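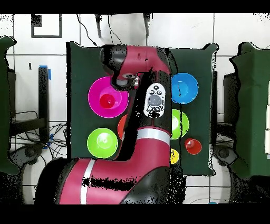 Rim rebound, February, Sunday session

Search this notebook Go

Picking up from last entry. Still chasing why the Teda rim feels dead on the left side. Players at the Pylypenko gym keep saying shots off the left of the iron just drop, same shot off the right kicks out long. Coach says it's in their heads. Not convinced.

Setup same as before. Teda breakaway rim on the wall bracket, old backboard, Prillis net taken off so it doesn't drag on the ball. Ondex balls, two of them, the newer pair. Pressure checked before and after, no change on either.

Drops: 12 per side, front and back skipped for now. Release from the ladder clamp, top mark. Reading peak height off the wall tape, video for backup.

Left side lower. Not by a lot but every drop in the set, and the spread was tight. Swapped balls, same story. Swapped who was on the ladder, same again. So it isn't the ball and it isn't me leaning.

Then had the idea to look at the spring. Took the cover plate off. Left spring bolt turned by hand — that should not happen. Lock nut was on but backed off far enough to be useless. Right one tight. Thread looks fine, no stripping, bit of old blue threadlocker on it.

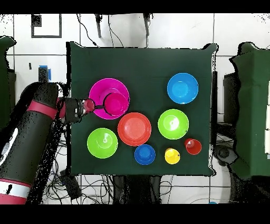
Cups and plates, green cloth.

Retightened left to match the right. Forgot to mark the bolt head before I moved it, so no idea how far it had come out. Dumb. Mark both with paint pen next time BEFORE touching anyting.

Second run after tightening, 10 per side, ran out of time for the full set. Left came up. Closer to the right now, still a hair under. Could be the bracket. The wall plate has a shim behind it on one side from when we hung the heavier rim in the fall, and I don't think it ever came out.

Also tried it with the Prillis net back on. Everything got slower to settle, but left vs right didn't change. Leaving it off.

Things that went wrong: wall tape peeled at the bottom halfway thru the first set, re-stuck it and redid the first 6 drops. Those are crossed out in the sheet, don't use them. Video from the first set is too dark to read the tape anyway.

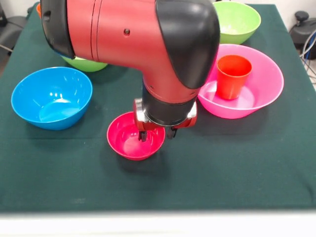

Araba Arthur read the sheet afterward and doesn't buy the shim idea. Her note in the margin: check the Pylypenko rim first, if that bolt is loose too then you have your answer and the shim is only a problem for this wall. Also wants 20 drops a side before anyone tells the coach anything.

Fair. Will do 20.

To do
— pull shim, rehang, level it
— paint pen on both bolts
— ask Pylypenko when the gym is free, need the tall ladder there
— fresh threadlocker, we're out
— front and back of rim, same drops
— new tape on the wall, the good kind

Bracket left up. Cover plate is in the blue drawer with its screws, please dont move it.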